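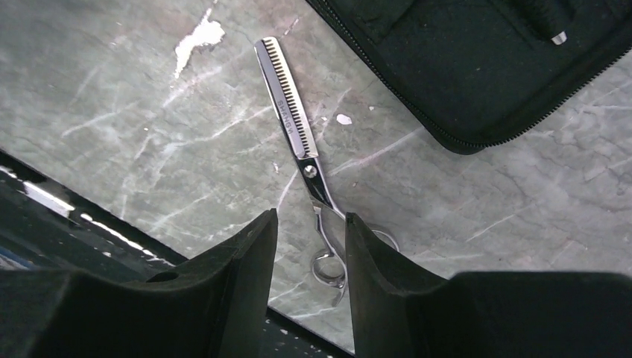

My grandmother cut hair in Larkton for 40 years, and when she died she left the shop to me, together with the debt and the bell over the door. I did not know how to cut hair. I was a clerk at the ferry office, and I had a good chair there and a window with a view of the water.

"You will sell it," said my aunt on the evening after the funeral. She did not ask it as a question.

"I will sell it in April," I said. It was then the end of winter.

But people kept coming. They had not heard, or they had heard and came anyway. The first was an old man from the Miresis side, who had crossed on the early boat. He sat down in the chair, closed his eyes and waited. I stood behind him with my coat still on.

"She is dead," I told him.

"I know it," he said. "I only want it thinner at the back."

So I took her thinning scissors from the drawer and I made it thinner at the back. It took me a very long time. He paid the full price and looked in the mirror with great politeness, first on one side and then on the other. When he was gone I swept the floor and sat down where he had been sitting. The seat was still warm, and from there I could see, for the first time, what all those people had been looking at: the mirror, the street behind it, and the place where my grandmother used to stand.

The next morning I went to the ferry office and asked for two weeks.

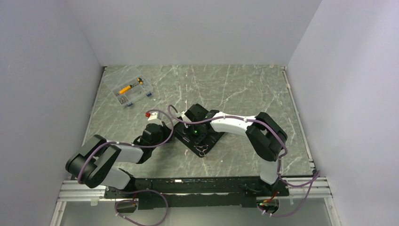

In those two weeks I learned some things. I learned that the water in the shop became hot only if the tap in the kitchen was open too. I learned that children must be cut quickly and that widows must not. Under the towels I found her notebook, where she had written down 156 customers, each with a few words. She did not write about hair. She wrote "do not speak of the brother," or "likes the radio," or only "slowly."

There was one page I could not understand. It said Kong, and under it, "comes at 6, after dark, leave the lamp." There was no price. I asked my aunt who Kong was, and she became busy with the dishes.

"It is a dog," she said finally. "It was a dog. It belonged to the people at Drurkness, up on the hill. They moved away and did not take it. Your grandmother used to cut its coat so it would not suffer in the summer."

"In the shop?"

"Where else? In the chair."

"And is it alive?"

My aunt dried the same plate again. "It was old already when you were in school," she said.

I did not believe in anything, then or now. But that evening I stayed after closing. I swept, although the floor was clean. I put a towel over the chair. At ten minutes before the hour I lit the lamp in the window, and I felt foolish, because a neighbor went past and raised his hand to me as he used to do to her.

It rained a little. The last boat sounded its horn and went out toward Miresis with its lights on. I sat on the bench by the wall and read the notebook again from the start, the brother, the radio, slowly.

Then something pushed against the door, low down, and the bell rang.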